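Tips > Bathroom > Tubs and faucets

Keeping a matte black faucet looking even

Wipe the spout and handles with a soft damp cloth, then dry them. Skip scouring powder and anything with bleach — it leaves pale patches. For hard water spots, mix one part white vinegar with 4 parts water, dab on, and rinse within a minute. On a white tub, use dish soap and a sponge.
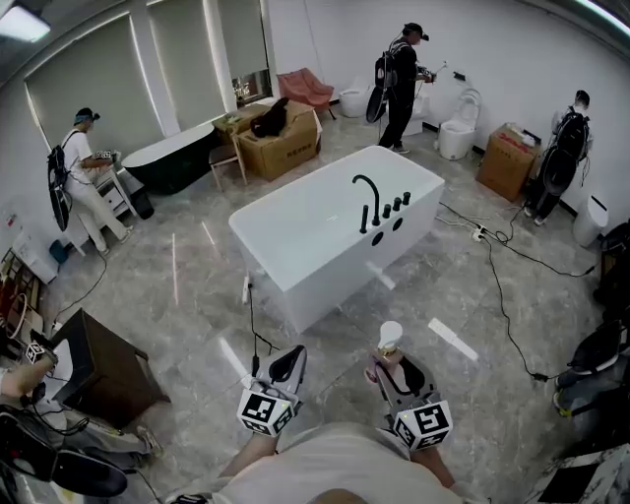
How often should the rim around the handles be cleaned?
Once a week is enough for most homes. Use an old toothbrush at the base of each handle.

Get new tips by email. Sign up for the Kiveo newsletter.

© Kiveo | Contact | Back to top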